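Tuesday, late

Woke up at 5:40 before the alarm. Left calf still tight from Saturday, the right one fine. Did the stretches on the stairs and had oatmeal. It was raining and the wind was coming off the river, so I figured training would be moved indoors, but the message at 7 said the turf field, same as always.

The thing everyone was talking about in the locker room was the new goalkeeper. He has been with us for nine days on trial and the club still hasn't said if they want him. I don't know how you keep a man hanging that long. He drives in from Jernham every morning, 36 miles each way, and he isn't getting gas money. He was in the building before me again today, already taped up.

Session was two hours. Warm-up, passing squares, then shape work for the Gaber game. The coach has us going to a back three, which we have used twice this season and lost both times. I was on the left of it. I don't mind the left but I have to turn onto my right foot to play the long ball, and by then the winger is on me. I said so. He said to play it shorter. We went through it again and I played it shorter, and it was all right.

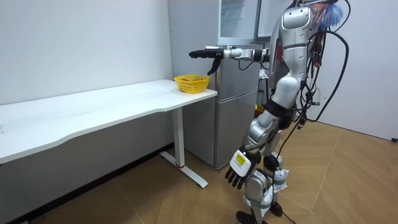

After that was eleven against eleven on three-quarters of the field. My side lost 2-1. I gave away the corner for the second goal, a lazy touch with my back to play. The trialist was in goal for the other side and made one very good save low to his right, and he talks the whole game, which I like. Our regular keeper is quiet and you have to look over your shoulder for him. If it was up to the back line, I think he would be signed by now. It isn't up to the back line.

Physio at noon. She pressed on the calf until I swore and then told me it was only tightness. Ice tonight, ice tomorrow, no extra running. She wants me on the bike instead. I have played 81 games for this club and I would like to get to a hundred before my legs go, so I'll do the bike.

Lunch was chicken and rice again. Ate with the younger ones. Two of them are out of contract in the summer and they are already asking each other who has an agent and who doesn't. One has been told that Fisia might take a look at him. I kept quiet. I was told the same thing about Fisia at his age and I went up there for a week, slept on a pull-out couch, played half a practice game, and took the bus home. They never called. I don't think he needs to hear that from me this week.

Spoke to the club secretary in the afternoon about my own situation. Mine runs out in the summer too. She said the budget won't be settled until the board meets and that I'm "in the conversation." I asked what that meant in dollars and she laughed. The win bonus is still 200 and hasn't changed in three years. I asked if that could at least go up. She wrote it down. 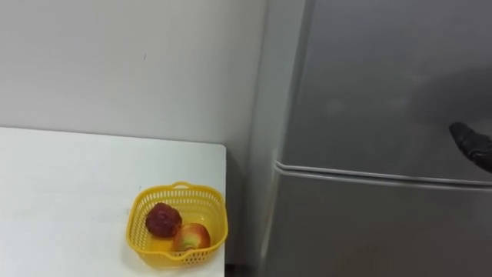 Home by 4. Slept for an hour on the couch, which was a mistake, and I felt worse when I got up. Put the ice on and watched the tape of Gaber's last game on the laptop. They play a big center forward and go straight to him from every goal kick. He isn't fast. He backs in and waits for the contact, and he gets a lot of free kicks that way. Note to self: stay off his back, get in front or leave him a yard. Their right back pushes up a long way and leaves room behind him. I'll mention that to the coach, though he has probably seen it.

They bring a decent crowd. We had 400 at the last home game and it felt like less, with the rain and everyone packed under the one roof. Last time we played Gaber at Murkurville the stand was full and it was loud enough that I couldn't hear the bench. We drew that one. I got booked.

Text came at 8:15. The trialist has been told they want him to stay through the weekend but he can't play, as there's no paperwork done. So he'll train Thursday, sit in the stand Saturday, and go home to Jernham not knowing. He has another club interested and I wouldn't blame him for going. I wrote back that I hoped it worked out. Couldn't think of anything better to put.

Things for tomorrow: bike at 10, pick up boots from the repair place, call about the car insurance, buy tape. Second round of ice now and then bed. Calf is a little looser than this morning.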